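Stop selling us kitchens that don't exist yet

By Rachid Benjelloun
1/22/22

Quick one, as I'm between viewings and the train is late. I've been looking at flats off plan since May and I want to say something about the way they are sold. Mostly the contracts. Partly the brochures. 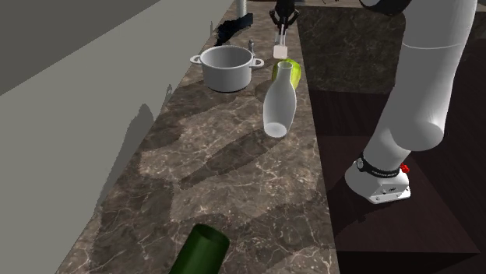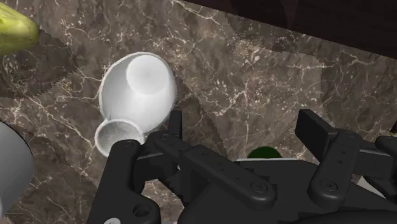
Brown marble counters, computer rendered: one with a white pot, one with a white vase on its side.

Right. Contracts.

The building I nearly bought in is called Lukell. Seven floors, next to the old bus garage, one lift. The developer is Makris and the selling is done by an agent called Trando, who are perfectly pleasant and answer the phone. No complaint about them as people. But you turn up and what you get is coffee, a brochure and a reservation form, and the form comes out a good deal faster than the coffee.

What does the form say? It says the flat will be "broadly in line" with the plans. Broadly. It says the completion date is a target. It says the finishes can be swapped for something of similar quality, and the developer decides what similar means. You pay your fee, you've got a few weeks to exchange, and if you pull out they keep a chunk of it. If they pull out you get your fee back and a nice email.

I asked for the long stop date, ie the date after which I could walk away with my deposit. Took three emails. When it came it was so far past the target that my mortgage offer would of run out twice.

Now people will say, that's what solicitors are for. Yes and no. Mine was good. But by the time she saw the papers I had already paid, already told my mum, already measured my sofa against a drawing. That's the whole point of the reservation form. It gets you to feel like an owner before anyone on your side has read a word.

And the floor area. This is the bit that makes me cross. The flat was sold as 40 square metres. Fine, small, but I live alone and I own very little. Then in the back of the pack there's a line saying measurements may vary and include "internal partitions and service zones". So cupboards full of pipes. Walls! I asked how much floor I could stand on and was told this would be confirmed at handover. At handover! You wouldn't buy a coat like that.

Service charge, same story. The estimate was £1154 a year, first year only. Second year, who knows. I asked what a similar Makris building pays now that it has been lived in for a bit, and was told every scheme is different. They are. They also all have a lift and a roof and a man who comes about the gutters.

I did also look at a place called Jinero, across the river, other developer, and I'll be fair, it was better. The draft lease was on the table at the first visit. Usable floor area given room by room. They gave me seven days to read everything before any money moved, and the woman there told me to take it home and bring a list of questions. I did. Long list. She answered almost all of it and wrote down the rest. The flat was too dear for me in the end but I came away thinking well, so it can be done.

So why isn't it normal? Because we put up with it, I suppose. Because prices keep going up and everyone is terrified of missing out, me included. Buyers queue for this stuff. A seller with a queue doesn't need to be clear about anything.

What I'd want is dull. Lease and long stop date handed over before the fee, by law. One way of measuring a flat, the same for everybody, pipes not included. Fee back in full if the papers turn up late or change. Actual service charges from the developers last few buildings, printed in the brochure. They've got the pages for it.

I know builders have costs and that plans shift once you start digging. Nobody sane expects a date to the minute. But the risk at the moment sits with the person who has the least information and the most to lose, and I can't see how that's defended with a straight face.

Train's here. Will reply to comments tonight, and if anyone has bought at Lukell and had a different time of it please do say.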